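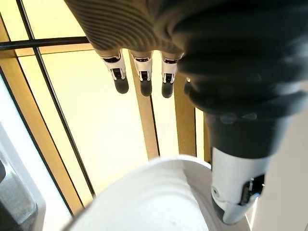
The hand in its knitted sleeve, at the window end of the kitchen.

The first thing I asked was whether it could do the washing up. My host at Plondov laughed – she gets that one a lot.

"It can do some of the washing up," she said. "Bowls, yes. Mugs, mostly. Please don't hand it a wine glass!"

She runs the household chores work out of a rented unit in Prumcombe, with a proper kitchen at one end and a laundry at the other, and I could happily have stayed all day. The chore in April was moving bowls from the bench to the rack, and the team logged 1068 tries at it. How did it go?

"Brilliantly, until we changed the bowl," she said. "A slightly wider rim and we were back to square one for 3 days. People see the good run and think it's solved. I think it's coming, but I wouldn't throw out your dish gloves."

I wanted to know about laundry too (my own pile being what it is). Folding a tea towel takes the machine 40 seconds on a good day, and she's thrilled with that. Fitted sheets she won't even discuss.

The fingertips are what she most likes talking about. They're black and rubbery, and she says the grip matters more than the strength. "My nan could pick up a wet plate without looking. I'd love to get halfway to my nan."

Shop-floor jobs are further along, in her view. A trial at the Benedetti warehouse has a similar hand packing 23 different products, all of them boxed. "Boxes are lovely. Boxes behave themselves."

Next up is wiping down the bench, crumbs and all, and I've already asked if I can come back for it.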